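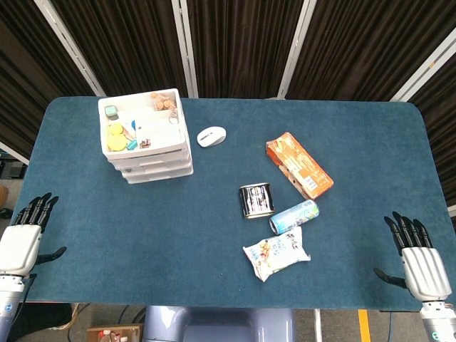

*White drawer organizer on a table covered in teal-blue felt.*

# Cokham Burial Register, transcribed

Every entry from the old Cokham burial register, typed up, checked against the page scans and saved as plain CSV. There are 717 burials in this release, and I'm so happy to finally have them in one searchable file! If your people came from Cokham or the farms out toward Cliltgate, please go dig around.

## Files

- `burials.csv`: one row per burial, UTF-8, comma separated
- `plots.csv`: plot codes with section and row
- `notes.md`: margin notes too long to fit in a cell
- `check.py`: looks for duplicate IDs and impossible dates

## Columns in `burials.csv`

| Column | What it holds |
|---|---|
| `id` | Running number, never reused |
| `page` | Register page, 1 to 34 |
| `surname`, `given` | Spelled as written |
| `surname_std` | Our best modern spelling, blank if unsure |
| `age` | As written, so "9 wks" stays "9 wks" |
| `buried` | Date of burial, year first |
| `plot` | Matches `plots.csv`, blank if the clerk left it out |
| `officiant` | Name or initials |
| `margin` | Anything scribbled beside the entry |

The `margin` column is my favorite part of the whole thing. The second clerk wrote down trades, nicknames, who paid for the stone, and once a complaint about the gate. Lanying Xu read nearly all of that handwriting (her eye for a half-faded capital is amazing), and she marked doubtful letters with square brackets, so `Th[o]rne` means the "o" is a guess.

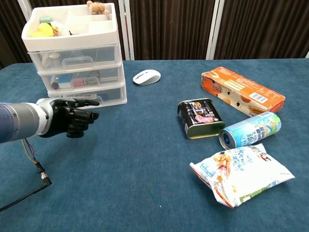

Dates took longer. The first clerk often put down the day of the funeral and left off the month when it hadn't changed since the line before. We filled those in from the entry above and set `buried_inferred` to `y`, an extra last column that applies to 217 rows. Please don't cite one of those dates without looking at the scan too.

## Known problems

- Page 19 has a water stain across the lower corner. Four surnames there are blank.
- Infants are sometimes entered only as "child of". The parent's name goes in `margin` and `given` stays empty.
- Plot codes changed when the north section was laid out. Old codes are kept, with the new one in `plots.csv` where we could match it.
- Two entries may be the same woman under her maiden and married names. See `notes.md`.

## Still to come

Kagiso Tshabalala is working through the Kundano chapel book, which uses the same columns plus `chapel_seat`. The later Cokham volume is closed to readers until 2029, so that one has to wait.

## Corrections

Yes, please! Open an issue with the `id`, what you think it should say and where you saw it. A family Bible, a headstone photo or a funeral card are all great. Family stories are welcome as well and go in `notes.md` under the teller's name.

Last updated Friday, April 3, 2020.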